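Ticket 3332
Product: Penner towel module, software 2
Site: Holtudel
Opened by: Giuliana Cuervo
Priority: Normal
Status: Open, waiting on vendor

Summary
Waffle-weave towels come out rolled and the fold check passes them. Flat terry towels on the same settings are fine.

Original report, Giuliana Cuervo, 4/26/20
We run guest towels and light blankets for a small hotel group and have had the Penner module on trial since March. It was sold to us as able to take over the folding table. On flat terry it does a decent job, slower than a person, and the stacks are square enough to ship. On waffle weave it does not. The second fold starts all right and then the cloth bunches up along its length. The module marks the piece as done and moves on to the next one. We end up refolding the whole stack by hand, which takes longer than folding it in the first place.

Steps to reproduce
Load waffle towels, flat, hem toward the operator. Select the Towel Medium profile. Run a full stack. The first few may pass. After that the far hem starts to creep and ends up slanting across one end of the fold.

Expected: flat rectangle, hems lined up.
Seen: thick roll, hem on the diagonal, loose corner sticking out. Log says FOLD OK.

Reply, Bulus support
Thanks for the detailed report. Please confirm the fabric profile and the grip force value. Medium ships with a grip force of 2000, which was set for terry. Waffle cloth has more give in it and the default may be dragging the top layer. Please also send a close view of a bunched towel with the fingertip in contact. We want to see where the hem sits.

Reply, Giuliana Cuervo
Profile is Medium, grip force is 2000, nobody here has changed it. Close view is below. The cloth is white with a little pink in it, and there is a puffier salmon-pink piece next to it on the left.

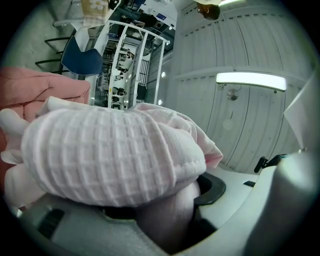 Finger against underside of rolled waffle cloth; stitched hem runs diagonally across right end.

Reply, Bulus support
Received, thank you. The slanted hem is useful. If the two layers were moving together we would expect it to stay closer to square. Our guess is that the fingertip catches the raised squares on the lower layer and carries it along while the top layer lags. We can't confirm that from one view. Please try the following and report each one separately:

1. Lower grip force in small steps and run a full stack at each value.
2. Go back to 2000 and turn the towel so the hem faces away from the operator.
3. Clean the fingertip and the rubber pad with a dry cloth, then repeat step 2.

Reply, Giuliana Cuervo
Results.

Step 1: Lower force helped with the bunching but then it started dropping corners. There is a narrow range where it does neither, and it only held for part of a stack. The next stack from the same load went back to bunching.
Step 2: Better. Most came out flat. The ones that failed, failed the same way as before.
Step 3: No change that I could see.

My bigger problem is still the fold check. A bad fold I can live with if the machine tells me. If it says OK on a roll, then somebody has to stand there and look at every piece, and that person might as well be folding. The operators have gone back to doing waffle by hand and they finish well ahead of it.

Reply, Bulus support
Understood. The fold check on version 2 compares outline only, so a roll that falls inside the length and width limits will pass. It does not measure height. I've filed that as a separate defect with the Vakarham engineering team and linked it to this ticket. For the moment we suggest keeping waffle weave off the module and running terry only.

Reply, Giuliana Cuervo
That's what we are doing. Please note on the ticket that waffle is a large part of our volume, and the quote listed "all common towel types." I'd like that wording looked at before we discuss extending the trial. Also, does the height problem affect blankets? We haven't run any yet -- I would want to know before we do.

Reply, Bulus support
Wording passed to the account manager. On blankets: the same outline check is used, so yes, a bunched blanket could also pass. Please hold off on those.

Workaround on file
Terry only. Waffle weave and blankets by hand. If waffle has to be run for testing, hem facing away from the operator, 4 pieces per load, every piece checked by eye.

Next action
Vakarham to supply a test build with a height limit in the fold check. Giuliana to keep a set of the waffle towels aside, unwashed between runs, so the old and new builds can be compared on the same cloth.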